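Visit to the Stirnness Housewares Center
Visit report, Aubert Institute, February

Members of the Institute spent the morning at the Stirnness center, where Bindden maintains 212 items of everyday kitchenware for study and loan.

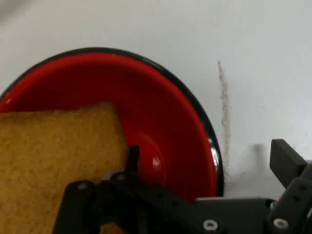
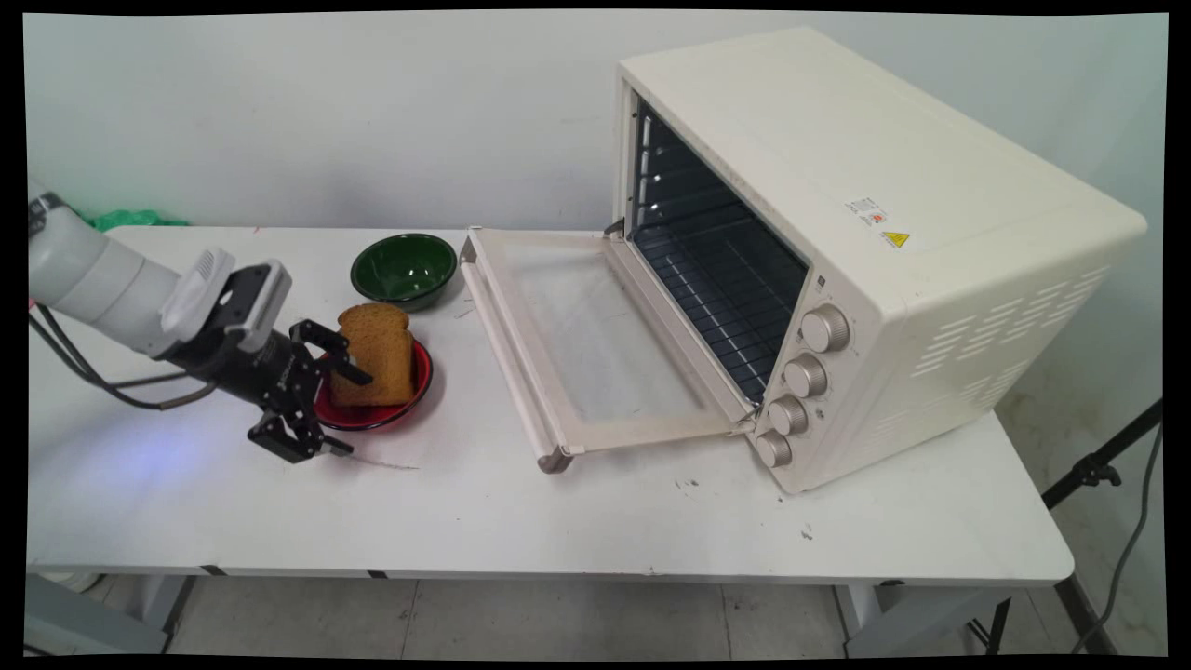
The afternoon was given to small ovens and the space they require in a rented kitchen. Our hosts from Zarley argued that counter plans allow for the body of an oven and overlook its door. The cream toaster oven demonstrated the point well, as its open door lay flat on the table and took up space in front of the oven. The red dish stood clear of it. Members asked that door clearance be added to the Institute's planning sheet, and a draft will be sent out in 3 weeks.

The center lends to schools on written request.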